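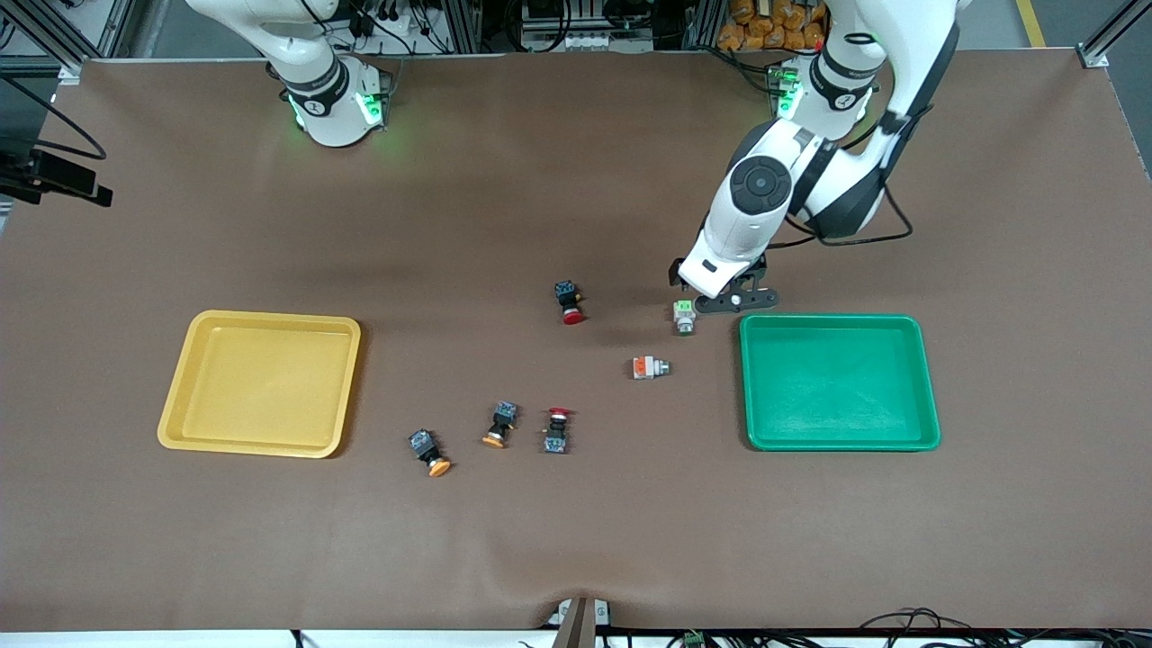 A green tray on a brown work surface.

The long life of the lunch tray

By Beverley Lambert

The dining hall at Taklow College stopped handing out trays in September, and by the second week there was a petition. It asked for them back at dinner only. Students who ate alone signed it in large numbers, and so did most of the swim team, who were tired of going back to the counter four times.

Taklow had done what many schools have done. Without a tray, people take less food, and the kitchen has fewer things to wash. The college had 3,000 students on its meal plan and had been running its tray washer all day. Anouk Mulder, who manages the dining hall, expected some grumbling and got more than that.

"People were carrying soup in one hand and a plate in the other, with a fork in their back pocket," she says. "We had a lot of soup on the floor."

Trays came back at dinner after the winter break. At breakfast and lunch there are still none, and Mulder says the complaints have mostly stopped. Some students bring their own. One has been using a baking sheet.

I started paying attention to trays after that visit. They are easy to ignore. A tray is flat, it has a lip, and it is meant to be forgotten once you sit down. But the people who buy them, wash them and fix the racks they sit in have strong views.

Volkan Dönmez has bought trays for hospitals and company lunchrooms for most of his working life. His first question to any new customer is about the washer. A tray that is a little too long will catch on the belt, and a tray with a deep lip comes out holding a pool of water. He keeps samples in his garage, stacked by size, and he can tell you which ones warp.

"They ask me about color first," he says. "I tell them we'll get to color."

Color does matter, as it happens, mostly for sorting. At the Gökçe hospital kitchen, one color goes to patients on regular meals and another to patients with allergies. Staff learn the system on their first shift. When the kitchen ran short of one color last year, it taped paper strips to the spare trays, and the strips came off in the wash. The kitchen went back to reading every ticket out loud until the new order arrived.

The trays at Gökçe last longer than the ones in schools. Hospital trays go into carts, ride up in an elevator and come back the same way. School trays get dropped, drummed on and, where there is snow, taken outside. Mulder counts her stock at the end of each year. The last count came to 3,522, out of 4,000 bought when the hall was redone. She found a few of the missing ones at the bottom of the hill behind the gym. She doesn't expect to see the rest.

Not every place is cutting back. Clomano, a lunch counter with 8 stools and a row of booths along the wall, has served every meal on a tray since it opened. Elvira Marulanda took it over from her aunt and thought about switching to plates alone. She tried it for a month. The tables took longer to wipe down, and her regulars kept asking whether their food was to go.

"You put the tray down, it's their spot," she says. "You take it away, they know they're done."

She buys secondhand when she can. Her current stack came from a school auction in Cullirano and has the scratches to show for it. A new tray costs more than it used to, and the old ones are heavier, which she likes. The only ones she won't take are cracked at the corner, where food gets in and won't come out.

Ertuğrul Şimşekoğlu repairs dish machines and sees a lot of cracked corners. Most of the damage, he says, comes from stacking trays while they are hot and pressing down to make them fit. He leaves a note about it on the wall of every kitchen he works in. At Taklow the note has been up so long that someone laminated it.

Mulder has put in an order for next year. It is smaller than the last one, and it includes a new rack for the dinner line.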